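Noltberg Hand-Guide Kit: two months of teaching an arm to set a table

Posted in July by Shuk-fan Hsieh

I've wanted one of these since a friend let me play with the Biltis version at her workshop, and I've now had the Noltberg kit at home for two months. Short version: I love it! The longer version has a couple of complaints in it, so please read those too before you spend the 325 dollars.

What you get for the money is the teaching side only. There's a clamp-on grip handle with a trigger, a foot pedal, a hand controller for doing the same thing from the sofa, and the recording software. You bring your own arm. The box says it works with most small hobby arms, and mine connected on the first try once I'd updated the firmware (do that first, the old version drops the pedal every few minutes).

You can teach in two ways. In hand-guide mode the joints go slack, you take hold of the handle and move the arm through the job yourself, squeezing the trigger whenever you want the fingers to close. In remote mode you stand back and drive. I thought I'd use hand-guide for everything, and for big slow moves I still do, but for fiddly things like cutlery I've switched over almost completely. My hand kept getting between me and the spoon.

Table setting is my favorite test because the pieces are so different from each other. A bowl on a plate is forgiving. A fork lying flat is horrible.

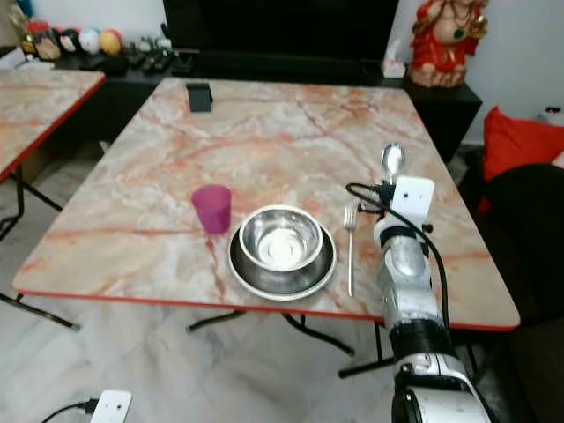
Spoon in the fingers, fork to the right of the plate.

The trigger is the best part of the kit by a mile. It's proportional, so a light squeeze gives you a light grip, and the software saves that along with the path. With my old Cheng controller the fingers were open or shut and that was your lot, and I have the dented spoons to prove it. With this one I can ease onto a handle, feel a small buzz when the fingers meet something, and stop there.

Playback is smooth too. You can trim the dithering off the front of a recording, slow down a section, or re-record just the last few seconds, and I use that one constantly! My lifts are usually fine and my put-downs are usually a mess.

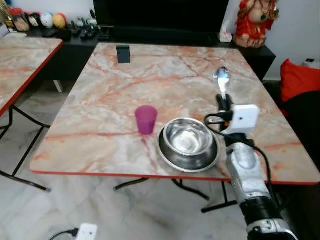
Spoon held upright, bowl end at the top.

Now the grumbles. The pedal cable is too short for anyone working with a table between them and the arm. The labels on saved recordings are limited to a few characters, so my library is full of things like "spn rt 4" that meant something at the time. And the memory fills up at 1000 recordings, with no warning until it refuses to save the next one. I hit that after a long weekend and lost a really nice cup placement. Export often.

The manual is thin on remote mode. I got more from the Drusov user forum, of all places, where people had worked out the sensitivity settings for a very similar controller. Start at the lowest one and creep up. Your wrist will thank you.

If you already own an arm and you've been writing its moves out as numbers, get this. My nephew had it stacking cups in around ten minutes, and he didn't read any of the manual.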